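Jalon regional air link: progress report for the second funding period

23 March 2018

Brostono Airport team, for the Mazandarani Fund

Summary

We're very happy with how the Jalon link is going. The winter timetable has run to its end with far fewer lost days than we had feared, the ground handling contract is settled, and the people of Jalon seem to have taken to having flights again. Two pieces of work are behind (the de-icing store and the connecting ticket arrangement) and we set out below what we are doing about each.

Flights and passengers

The service is now at 7 return flights a week, up from the four we started with in the autumn. The extra rotations went in on the days our first report suggested, and the early morning departure has become the busiest of the lot. We had expected it to fill with business travellers, and it has, but a good share of the seats are going to people with hospital appointments at the Brostono end who can now be home the same evening. Several have written to us to say so, and it has been lovely to read.

Over the period as a whole, about 60 per cent of seats were sold. Our plan for this stage asked for half. The Sunday evening flight is still weak going out and very full coming back, and we would like to try a later departure from Brostono once the summer timetable has bedded in.

Cancellations and delays

We lost six flights in the period. Most of these went in a single spell of fog at Jalon, when the aircraft could get away from Brostono but had no hope of landing at the other end. The others were down to a fault with a ground power unit and one crew member falling ill at short notice.

Passengers were rebooked on the next available flight or sent by coach. The coach worked well enough, though it left late the first time as we hadn't agreed with the operator where it should park. There is now a marked bay by the arrivals door and a printed sheet at the desk with the operator's out-of-hours number.

Timetable and slots

The summer timetable took a good deal of paper and a good deal of patience. Ullo, who provide the aircraft and crews, wanted a longer turnaround at Jalon, and we wanted to keep the afternoon arrival early enough to meet the last bus into town. After three drafts we have both. The turnaround goes up by a few minutes and the aircraft leaves Brostono a little sooner to make room for it.
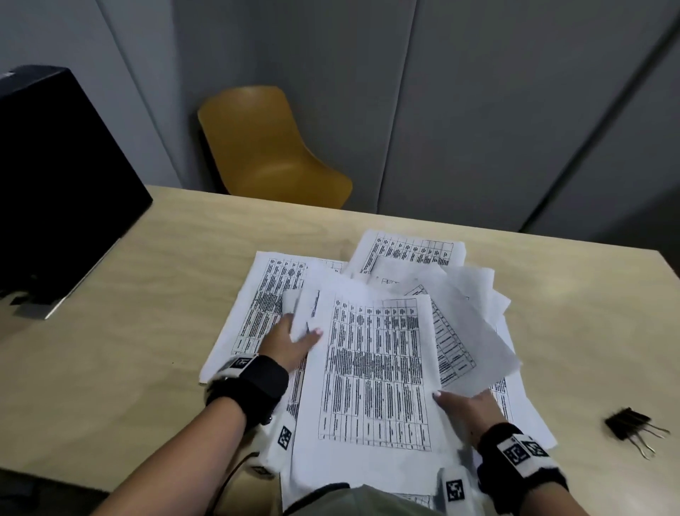

Work at Jalon

The terminal repairs are finished. The roof is sound, the heating works in both waiting areas, and the new check-in desks are in daily use. Security screening has moved to the wider end of the building, so the queue no longer runs back through the front door when the flight is full.

The de-icing store is late. The base was laid on time but the tank supplier has put delivery back to April. We managed the winter with a hired unit, paid for out of the contingency line, and it can stay with us until the tank is in. It won't be needed much by then!

Tickets and connections

Through tickets are the other item running behind. At the moment anyone changing planes at Brostono has to collect their bag and check in again. Ullo's booking system can handle the change, but the testing has been slower than either side hoped. We'd rather have it right before it goes on sale, and will send you the test results separately.

Money

Spending is within budget. The hired de-icing unit and the coaches are the only calls on contingency so far, and the terminal repairs came in slightly under the price agreed. We ask that the balance be carried over to the baggage belt at Jalon, where the motor is old and spare parts are getting hard to find.

Next steps

The summer timetable goes live in April, and we'll begin a short passenger survey on board in the same month. We would also like to invite the Fund to fly out and see Jalon on a working day – the morning departure is the one to choose, if there's a seat left on it. Please let us know which dates would suit.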